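Two nights in Paris in October, one rainy afternoon to fill, museum or market??

posted by lefthandmap, October, 9:40 pm
14 replies · 133 views · Share

Hi all, quick one because I have to book tonight. We land in Paris early October, two nights, then on to Lyon by train. First evening is sorted (dinner with my husband's old coworkers, no say in that). Last morning is packing and getting to Gare de Lyon. So it's really the one full day in the middle that I need help with.

Morning we want to walk. Canal Saint-Martin, maybe up toward Belleville if legs allow. Afternoon is the question. Forecast is useless this far out but everyone says to plan for rain. Options as I see them:

- one big museum, booked ahead. Husband votes Orsay. I have been, he hasn't.
- a few small galleries in the Marais, no booking, duck in and out
- covered market plus a cooking class. There's one run by an outfit called Tarnier near the Marché des Enfants Rouges, starts at 2, they give you a shopping list and you cook and eat. It's 133 euros each wich seems like a lot for lunch at 4 in the afternoon.

Evening there's a concert we could maybe get into, a small hall called the Pasano, chamber music, 69 euros for both of us. Starts at 8. I don't want to be falling asleep in it.

We're staying in a rental near Oberkampf with a proper kitchen so could also just shop and cook ourselves. Not picky eaters. Not big drinkers. He gets museum feet after an hour and a half and goes quiet. Has anyone done the Tarnier class? Or the Pasano? Is it silly to do a class AND a concert in one day after a long walk? Thanks in advance, will check back before bed.

---

quaydweller
11 people found this helpful · 3 comments

Did Tarnier last fall. Short version, good class, wrong day for you.

Longer version. It says 2 pm start but that's when you meet, outside the market. Then introductions. Then shopping, slow, because there were ten of us and the aisles in there are narrow. We didn't start chopping till after 3. Ate closer to 5. Coffee, cheese, somebody wants the recipe printed, it was 6 before I was out the door. If your concert's at 8 you can do it, but you go straight from one to the other with a stop for a dry shirt.

And you will have walked all morning. Kitchen class is standing. People forget that. I was on my feet the whole time apart from the eating part.

What we made, since you didn't ask: leek tart, a chicken thing with mustard, pears. All fine. The chicken thing I've done at home twice. The teacher was very good on knives and on not being scared of butter. English was fluent. No one got bossed around. 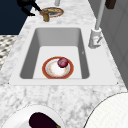

For the money I'd rather do the market on your own, in the morning when it's alive, not at 2 when half the stalls are thinking about closing. You have a kitchen. Get a roast chicken, some cheese, a decent loaf, whatever fruit looks good, leave it all at the flat and go out again. Then you have dinner waiting at 6 and can go to your concert fed. Dinner before an 8 o'clock concert is a pain otherwise, lots of the kitchens don't open until 7 or 7:30 and you'll be gulping it.

So my day for you:

9ish walk the canal, start from République end and go north. Skip Belleville unless it's dry, it's uphill and the view is the whole point.
11:30 market, shop, eat something standing up
1 drop bags at flat, sit down for half an hour, really do this
2:30 one museum OR galleries
5:30 home, eat
7:15 leave for concert

On the museum. Orsay is great but if he's good for ninety minutes you'll spend a chunk of that on the line, coats, finding the right floor. Book a timed slot if you go, and go straight up to the top floor first and work down. Most people start at the bottom and are wiped out by the time they hit the stuff they came for. Check the closing day too, the big ones each shut one day a week and it isn't the same day for all of them.

Galleries in the Marais are free and you can quit any time. In the fall they all put up new shows so October is a good month. Some close for lunch. Ring the bell if the door looks locked, they're used to it.

Never been to the Pasano so can't help there.

Comments:
lefthandmap: this is so useful thank you. 6 pm out the door kills it I think
quaydweller: you could do the class on the Lyon end instead, there's loads
tworowsback: seconding the top floor first thing at Orsay

---

tworowsback
6 people found this helpful · 1 comment

Pasano yes. Been a few times. Tiny, hard seats, bring a scarf to sit on. Sound is lovely. No numbered seats last time I went so get there by 7:30 if you want to be together, the couples who roll up at five to 8 end up on opposite sides. No interval for the shorter programs, so bathroom first, there's one and it has a line.

Price is right for what it is. I've paid a lot more in a 1,000 seat hall and seen the tops of heads.

Falling asleep: you might, it's warm in there and they dim it right down. So what. The man next to me in October slept through an entire slow movement and clapped louder than anybody. If it's a string quartet program go. If it's the contemporary evening check who's playing and what, those can be hard going after a long day, my sister left at the first gap.

If you'd rather have something you can walk out of, the Stoltoritz on the same street does jazz downstairs, later start, pay at the door. Louder crowd. Food is not good. I would not eat there.

For the afternoon I'm team small museum. Carnavalet, the city history one, permanent part is free and you can see a lot of it in an hour and a half, and it's walkable from Oberkampf if it's not pouring. Great old shop signs near the start, husbands like those. There's a courtyard too for when he goes quiet.

Or Picasso museum close by, paid, book it. Don't do both. I did both and remember neither.

Also bring real shoes. The canal path has cobbles, they're slick in rain, saw someone go down hard by the footbridge. Umbrella gets annoying in the Marais, the sidewalks are about as wide as one person. Hooded jacket.

Comments:
lefthandmap: scarf to sit on, noted!! it IS a quartet, just looked

---

Hung_on_tour
0 people found this helpful

Just go to the Louvre its the best one. Go at night some days its open late. We did the whole thing in a afternoon and then the tower. Also get the Metro ticket thing at the airport dont wait till the city the lines are crazy. Paris is expensive so eat at the bakery

---

lefthandmap (original poster)
updated, 11:55 pm

OK booked! Pasano for the evening, Carnavalet in the afternoon, no class. Market in the morning and food back at the flat like quaydweller said. Husband is fine about Orsay, says next time, says he only picked it because he knew the name. If it's dry we'll swap and do Belleville after the market and skip the museum all together.

One leftover thing if anyone's still up. Is there anywhere to leave two suitcases near Gare de Lyon on the last morning for a couple hours, or is the station itself ok for that? Checkout is 10 and the train isn't till after 1. Will search the old threads too.

3 people are following this thread · Share · Report a post
Contact us | Community rules | Privacy | © Hung Travel Boards | Back to top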